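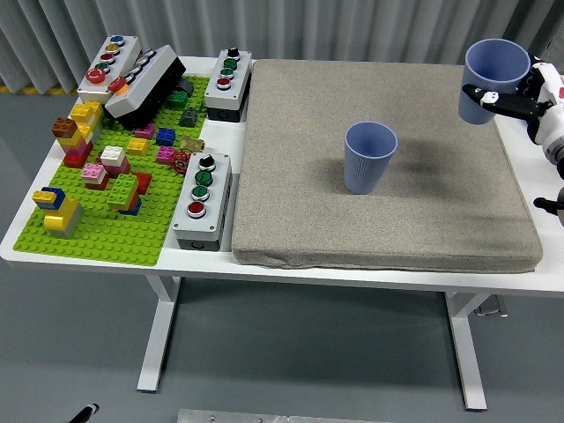
What does a small shop need to budget for besides the arm? The table, the gripper fingers, the spare parts and the hours of whoever sets it up.

I took that question to the Bozsik open day in Poddale on Saturday with Vasanthi Roy, who handles purchasing for us. The table we spent longest at had light blue ribbed cups for the gripper and, on the other half, push-button boxes among Lego bricks on a green baseplate. Cups are close to what we pack, so we asked for prices there.

The gripper they quoted is the Dosau, at 3485 dollars with one set of fingers. Jundum offers one at 3000, but the mounting plate is extra and delivery takes 30 weeks. Bozsik said 7 weeks. Training is billed by the day - we didn't get a firm rate.

Vasanthi wants the service terms in writing before we compare further. Parking was easy, lunch was sandwiches. We left at two with both price sheets and will ask for a trial with our own cups in March.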